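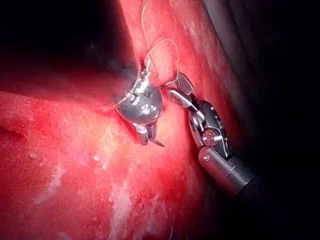 Wound Healing and Closure
Unit 2 notes
Instructor: Celeste Vieira
Brendbridge, Room 7

Read these notes before the practical session. The chapter on skin structure from Unit 1 is assumed, so go back to it if the words dermis and fascia are not familiar.

Stages of healing

Healing is taught in stages, but the stages overlap. One part of a large wound can be well into repair while another part is still inflamed.

Bleeding control starts within seconds. The damaged vessels tighten, platelets stick to the exposed collagen, and a clot forms. The clot also gives the first cells something to crawl along.

Inflammation comes next. Vessels near the wound open up and leak fluid, which accounts for the swelling, warmth and redness. Neutrophils arrive first and clear bacteria. Macrophages follow and clear the debris, and they release the signals that bring in fibroblasts. A wound with very few macrophages heals poorly.

In the repair stage, fibroblasts lay down new collagen and small vessels grow into the area. The result is granulation tissue. It bleeds easily when touched. At the same time skin cells move in from the edges to cover the surface.
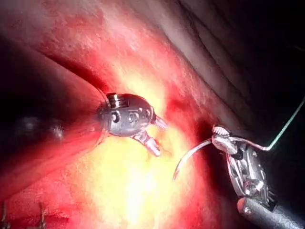
Remodeling is the longest stage and can go on for a year or more. The early collagen is mostly type III and is laid down without much order. It is slowly replaced by type I, which lines up along the direction of pull. A skin scar may get back more than 70 percent of the strength of normal skin, but it does not get all of it back. Students often mix up strength and appearance. A scar that looks finished at two months is still weak.

Types of closure

Primary closure: the edges are brought together soon after the injury or cut. Used for clean wounds with little tissue loss.

Secondary healing: the wound is left open and fills in from the base. It takes longer and leaves a wider scar.

Delayed primary closure: the wound is left open for a few days, checked for infection, then closed. Sometimes called tertiary closure.

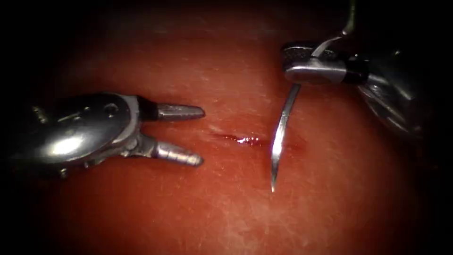 Suture material

Sort materials in two ways. First, absorbable or nonabsorbable. Second, single strand (monofilament) or braided.

Absorbable sutures lose their strength well before they disappear, and the two times should be learned separately. Polyglactin and poliglecaprone are absorbable. Nylon and polypropylene are not.

Braided material is easier to tie and holds a knot well, but bacteria can lodge between the strands. Monofilament slides through tissue with less drag. It also springs back to its old shape — extra throws are needed to keep the knot from slipping.

Size is written with zeros. The more zeros, the finer the strand, so 5-0 is thinner than 3-0.

Tension

Edges should meet without being squeezed. A stitch tied too tight cuts off blood flow to the tissue inside the loop, and the edge can die back. Swelling over the next day or two will tighten it further. 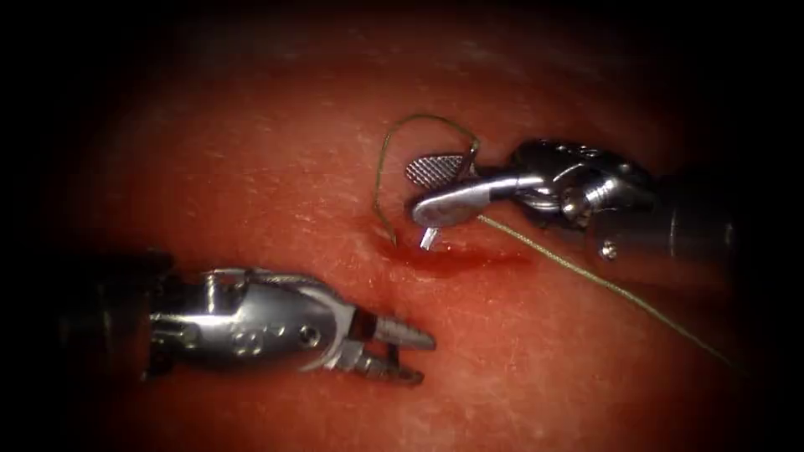
What slows healing

Local causes: infection, foreign material, poor blood supply, dead space where fluid can collect, repeated movement.

General causes: diabetes, smoking, low protein intake, lack of vitamin C, steroid use, older age. Vitamin C is needed to build stable collagen, and old scars can reopen in severe scurvy.

For next time

Read the Abreu handout on dressings. Write a half page on why a contaminated wound might be left open at first. Hand it to Petrică Rusu at the start of the practical.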